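Dec 17, 2023
Glaze notebook, Urnstead workshop

Opened the kiln this morning at 60 degrees on the controller. Tests from the Tejada clay are on the bottom shelf, the old stoneware on the top.

The Tejada body is still pinholing under the oatmeal glaze. Bad on the bowls, less so on the flat tiles. Same glaze on the old stoneware is clean, so I don't think it's the glaze mix. Demetrio Arrieta reckons the bisque is too low and gas is coming out late, through the melt. He had the same trouble in May with a bag from the same supplier and cured it by bisquing hotter and slowing down through the middle. I've been going up at 200 an hour the whole way, which suits the old clay and probably doesn't suit this one.

Weights for the batch, dry: 275 g of clay per small bowl before turning, 249 g after. More waste than I'd like. The walls are still heavy at the foot and I should turn them a bit later, when they're stiffer.

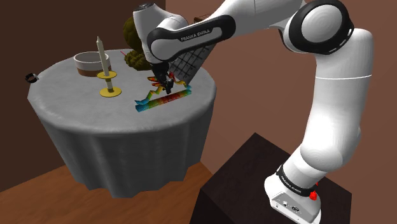 Tenmoku came out well on both clays. Broke to rust on the rims, good black in the wells. One bowl ran and stuck to the shelf – my fault, two coats over the waxed line. Ground the shelf back and put fresh wash on it. It needs another coat before it goes in again.

The Flillasmont ash has been washed 6 times now and the water still feels slippery. Leaving it to settle overnight, then pouring off and drying it on the plaster bat. Wear gloves with this if you're helping yourself to it. I sieved the first lot at 60 mesh and it was too coarse, specks all through the test tile. Will go to 100 next time.

Cone pack on the bottom shelf: 8 down, 9 just starting to bend. Top shelf 9 fully over. So the top is running hotter than the bottom again. The lower element looked fine when I checked it cold, but I haven't put a meter on it.

Next firing:
Bisque the Tejada pots to 1020, slow from 700 to 900.
Half the bowls in oatmeal, half in tenmoku, mixed across both shelves.
Hold for 15 minutes at the top.
Swap the cone packs for new ones, we're nearly out of 9s.

Rang Pivton about the pug mill seal. They have it in stock but want the serial number off the plate, and the plate is under years of dried slip. Will scrape it tomorrow.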